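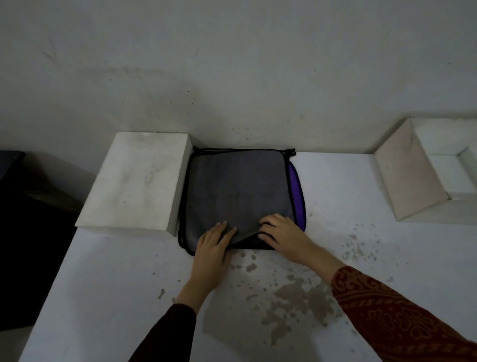 Kpodo 折叠收纳套装盒工位停机常见问题

适用范围：Femimitz 装盒间，Zustoson 压合装盒单元，以及停机期间改为手工压合的各工作台。八月更新。旧版里关于“断电重启后可继续生产”的那一条已经作废，手上还有打印件的请撕掉。

一、出了什么事

自动装盒单元为什么停了？

有两个问题，先后暴露出来。第一个是夹取故障：机械臂在压合之后夹起收纳套时，夹爪有时只夹住最上面一层面料，下面几层滑脱，套子在半空散开，掉在盒口或者输送面上。第二个是安全问题：操作员开门清理散开的套子，关门以后，单元在没有人按复位键的情况下自己恢复了动作，压板下行，压到了操作员的手指。

第一个问题我们原本打算边生产边调。第二个问题出现以后，单元当班就停了，到现在没有恢复生产。

有人受伤吗？

一名操作员右手两根手指被压板压住，压板碰到阻力后触发过载保护，自行抬起。手指有淤青，没有骨折，没有破皮。她当天去医院拍了片，休息之后已经回来上班，暂时在包材区，按原岗位工资计。

请大家不要在群里打听是谁。她本人看过这一页，同意写到这个程度。

门关上就启动，这不是应该不可能的吗？

按设计是不可能的。防护门关闭只表示防护恢复，单元应当停在等待状态，要有人在门外确认里面没有人、没有手，再按蓝色复位键，然后才能按启动。

事后查程序，发现复位信号被一段调试用的语句旁路了。这段语句会在报警代码 132 清除后自动给出一次复位，写它的目的是方便调试时连续试夹，不用每次绕到门外去按键。调试结束时应当删掉，没有删。验收的时候测的是“运行中开门”和“急停后恢复”，这两种情况都正常，没有测“带着 132 报警开门再关门”。

所以这个缺陷从单元交付那天就在，只是要凑齐几个条件才会出现：先报 132，再开门，门关上时物料传感器恰好又检测到台面上有套子。

132 是什么报警？

夹取确认失败。夹爪闭合以后，系统会比较夹持厚度和设定值，差得太多就报 132，机械臂停在当前位置。夹爪只夹到上面一层时，厚度偏小，就会报这个。

手册里 132 的处理方法写的是“移除工件，关闭防护门，继续”。中间少了一步复位。手册的这一页也在修改。

为什么会只夹到一层？

Kpodo 收纳套折好以后是多层的，上面一层面板，四周有包边，下面还有内层和侧边。面料本身有弹性，包边比面料硬，压板抬起来以后，套子会慢慢回弹，边缘会翘。侧边那一条尤其容易从上层底下鼓出来。

压板的位置和压力都是固定的，不看套子实际是什么样。折得正的套子压完基本平，夹爪从侧面进去，上下爪正好包住全部层。折偏了的套子，上层斜着，底下露出一截，夹爪还是按原来的高度进去，就插到层与层之间了。

人手压的时候会自己找地方：哪里鼓就压哪里，哪层错开了就先拨回来。单元没有这一步。

是不是面料批次的问题？

供应方问过这个，我们也查了。换过面料的批次和没换过的批次都出过 132。包边偏硬的那一批比例高一些，但换回旧包边以后故障照样有。面料和包边会影响回弹的快慢，根子还在压合后没有检查平整度就直接夹取。

之前有没有征兆？

有。报警记录里，停机前的一段时间 132 一共出现过 13 次，每次都由当班人员开门拿走套子后继续。其中有 3 次记录上没有对应的复位按键信号，单元却恢复了运行。那三次门里没有人手，谁也没注意到。

报警记录当时只统计次数，用来算停机时间，没有人逐条对照信号看。现在改了，见第四部分。

二、停机期间怎么干活

现在还能出货吗？

能，全部改手工压合、手工装盒。速度比单元慢，排产已经按手工速度重排过。急单请找计划员，不要直接到装盒间找人插单。

手工工作台怎么摆？

台面靠墙，收纳套放在人正前方。合好盖的盒放一侧，开着口的空盒放另一侧，左右按个人习惯，但同一张台子一个班内不要换来换去。台面上只放正在做的这一件，待压的套子放在台下或旁边的架子上。

盒子不要叠在套子的操作区上方。台面上的旧污渍和磨痕不影响使用，但凡摸上去发粘、有毛刺的，先报修，不要直接把套子放上去。

压合动作有没有标准？

有，写得比较简单：

套子放平，拉链头和硬的配件朝外侧或朝墙，不要压在手掌下面。
先用手把上层面板和下层对齐，看包边有没有错位。
两只手分开放在靠近自己的两侧，手掌和手指一起往下压，从中间往边上赶气。
侧边鼓出来的部分，先往里推，再压上面。
压住以后停一下再松手，看它回弹多少。回弹后仍然高出盒口的，打开重折。
装盒时托住底层，不要只拎上层面板。

最后一条请特别注意。单元出的问题就是只夹住上层，手工做的时候只拎上层，一样会散。

要用多大力？

正常手压即可。不要用肘，不要跪压，不要拿重物压。有同事把几个装好的盒子摞在套子上当压块，盒子的底角会在面料上留印，这样做出来的都要返工。

折痕要不要抹平？

面板中间的横竖折痕是折叠留下的，不算缺陷，不用抹。斜着的、在包边旁边起皱的，说明层没有对齐，要打开重折。

手腕疼怎么办？

停下来，告诉班长，换岗。手工压合已经安排轮换，压合和贴标、封盒之间互换，不能一个人压一整班。轮换表贴在装盒间门口。班长没有按表轮换的，可以直接找 Lucimara Miranda。

首饰、袖口有什么要求？

手工台：戒指、手链、手表取下。长袖可以穿，带图案、不带图案都行，袖口不要有挂件、金属扣和松的线头。面料容易被勾。

单元旁边：要求不变，宽松袖口要扎紧，长发要收进帽子。停机期间进入围栏参与测试的人同样照做。

光线太暗，看不清层有没有错开怎么办？

靠墙的几张台子反映过这个问题。已经申请加装台灯，没装好之前，看不清的时候用手指沿包边摸一圈，能摸出两道边之间有没有落差。深色面料的套子尽量排在靠近灯的台子上做。

可以几个人共用一张台子吗？

一个人一张。两个人面对面递盒子，速度上没有多少提高，碰手的次数倒不少。

三、已经做出来的货

停机前自动装盒的那些还能卖吗？

先封存再检查。能追溯到自动单元、又和 132 报警在同一班次的，共 993 盒，已经全部隔离在成品区里侧，贴黄色标签。黄色标签的货不许出库，不许挪作样品，也不许从里面抽盒子出来补数。

检查什么？

开盖看三样东西：上层面板靠包边的地方有没有被夹爪拉变形；包边缝线有没有崩开；侧边有没有夹在盒盖和盒身之间。都没有问题的，重新压合、合盖，换绿色标签放行。有一项不合格的，套子退回缝制，盒子看情况再用。

盒子脏了、盖子上有印子怎么办？

外盒上有灰印、褐色斑点的，能用干布擦掉就擦掉，擦不掉就换盒。不要用湿布，盒面会起泡。换下来的盒子可以在工作台上当周转盒用，但要在底面写“周转”，写在看得见的地方也行，只是别和成品混在一起。

已经到客户手里的呢？

停机前出库的货也有一部分来自同样的班次。销售已经通知了收货方。收到后发现收纳套有面料拉伤或者包边开线的，凭照片换，不需要寄回。

收纳套本身对使用者没有安全风险。夹爪头是软垫，没有涂层，没有可能脱落的小件。有人问会不会有金属碎片混进去，我们检查了夹爪和压板，零件齐全，没有崩缺。

成品检验为什么没发现？

成品检验看的是外观和重量。套子被夹爪拉过以后再塞进盒子，合上盖从外面看不出来，重量也不变。检验员按要求做了，要求里没有开盖这一项。现在手工线每班抽检要开盖。

四、维修和整改

谁负责修？

Trumer 是集成商，负责控制程序和安全回路。Zustoson 单元的机械部分，包括压板和夹爪，由 Trumer 协调处理，我们不单独联系。我方对接人是 Lucimara Miranda，设备、程序、现场安全方面的问题都汇总到她那里。

目前做到哪一步了？

旁路语句已经删除，程序重新下载，并且做了校验。复位回路重新接过线，现在即使程序给出复位，硬件上没有按键信号也不会解除锁定。

开门、关门、带报警开关门、断电恢复、断气恢复、传感器遮挡，这些组合由 Trumer 的人逐项测试，我方的人在旁边按清单勾选，两边签字。做这项测试时压板下方放的是海绵块，不放套子，也不放手。

夹取问题还没有解决。Trumer 提了一个方案，在压板抬起之后加一道高度检测，四角有一个角超高就不夹，重新压一次，再超高就推到旁边的人工出口。传感器已经装上，阈值还在试。深色面料对检测有干扰，有些套子明明是平的也被判超高。

能不能把压板压力调大？

试过。压力调大，刚抬起时是平一些，过一会儿仍然回弹，而且包边上会压出亮痕。压力加大以后万一再压到手，后果也会更重。这个办法不用了。

能不能改夹爪，从底下托？

从底下托要改输送面，开槽，夹爪要换成叉形。Trumer 报过价，我们还没决定。先看高度检测的效果。

为什么不加一台相机，看层有没有错开？

讨论过。上层和露出来的内层如果都是深色，在装盒间现在的照明下区分不大。先把照明改好再谈。

什么时候恢复自动生产？

没有日期。恢复的条件写在下面，全部满足才恢复：

安全测试清单全部通过，双方签字。
高度检测连续一整个班次没有漏判。
手册里 132 报警的处理页已经换成新版，中文版在机器旁边能拿到。
所有会开那扇门的人重新培训过，包括夜班、保洁和临时支援的人。

有人问能不能白天先开、夜里停。不能。

试机期间还会不会听到单元在动？

会。试机时围栏外挂红牌，围栏里有 Trumer 的人。看到红牌不要进去，也不要隔着围栏递东西。试机产生的套子一律按试验品处理，装在周转箱里，不入库。

断电重启以后是不是就安全了？

不是。旧版写过“断电重启后可继续生产”，这句话当时针对的是触摸屏死机，放在安全问题上会误导人。断电重启不会清除程序里的错误，而且气路里可能有残余压力，压板断电后仍可能下落。进入围栏前要断电、断气、排气、挂锁，锁的钥匙装在自己口袋里。

报警记录以后谁来看？

每班结束由班长导出，设备组第二天上午逐条看。同一代码在一个班内重复出现，或者任何一次恢复运行前没有复位按键信号，当场停机，不等第二天。停机的权限给到操作员，不需要先打电话。

停错了会不会扣钱？

不会。停错了也不记在个人头上，不算进班组的停机指标。

五、操作员常问

我以前也遇到过关上门它自己动，没报，现在报会不会有麻烦？

不会。请报给 Lucimara Miranda，口头说也可以。写上大概是哪个班、当时在处理什么、门是谁关的。时间记不准没关系。现有的三次记录是从系统里对出来的，系统只保存一段时间，更早的只能靠大家回忆。

自己动之前有没有什么声音或者灯？

按设计，启动前三色灯应闪黄，蜂鸣器响一下。自动复位的那几次，灯闪了，但蜂鸣器被人用胶带贴住了，声音很小。胶带已经撕掉。嫌吵可以报给设备组换低频的，不要自己贴。

清理散开的套子，能不能不开门，从出料口伸手进去拿？

不能。出料口的开口尺寸是按盒子做的，成年人的手臂能伸进去够到夹爪。Trumer 正在给出料口加长罩。加好以前单元不会生产，这个问题暂时不存在，但试机时同样不许伸手。

夹爪上挂着半个套子，机器停了，怎么拿下来？

断电、断气、排气、挂锁，然后两个人做，一个托住套子，一个手动松夹爪。不要硬拽。硬拽容易把面料撕开，夹爪松开时也会弹一下。

急停按下去以后，压板为什么还会往下走一点？

气缸里有余压，压板会下滑一小段。事故以后测过，下滑之后压板离台面的距离已经不够放一只手。单向阀已经订货，到货后更换。换好之前，任何人不得把手放在压板下面，按了急停也不行。

我是从别的车间借来的，没培训过单元，可以做手工台吗？

可以。手工台不需要单元操作资格，看一遍压合动作说明，跟老员工做一个小时，班长看过几件成品，就可以单独做。

左撇子怎么办？

盒子换边放就行。两手压的位置没有左右之分。

手工做好的套子过一阵子又鼓起来，把盒盖顶开，算谁的？

不算谁的。先放在一边，等半小时左右再看，还顶着就打开重折。多半是中间有空气没赶出来，或者侧边卡在外面。有一种情况要单独记下来：同一批套子接连几个都顶盖，那可能是裁片偏大，请留下一件没拆的给质检。

压合说明里的“停一下”是停多久？

慢慢数到三。

六、其他

这次的事情会不会导致装盒岗位调整？

没有这个计划。手工线至少保留到自动单元恢复并稳定运行以后，人工出口那个位置以后也需要人。

收纳套的设计会改吗？

设计那边在看能不能把侧边的布条收窄一点，让它折起来不那么鼓。这属于下一版的事，和停机没有先后关系。

原始报告能看吗？

可以在设备组办公室看纸质版，不外借。医疗部分不在里面。Trumer 的程序改动说明作为附件，是英文的，看不懂的地方设备组可以讲。

别的单元有没有同样的旁路？

Femimitz 现场由 Trumer 集成的设备都查了一遍。贴标机没有。封箱机里找到一段类似的语句，已经注释掉，没有生效，这次也一并删除，并补做了带报警开关门的测试。封箱机不停产。

这一页上没有我的问题怎么办？

写在装盒间门口的本子上，或者告诉班长。设备组每周收一次。涉及人身安全的不要写本子，直接停机、直接打设备组电话，号码在围栏门上。

联系人：Lucimara Miranda，设备组
下次更新：高度检测试验结束后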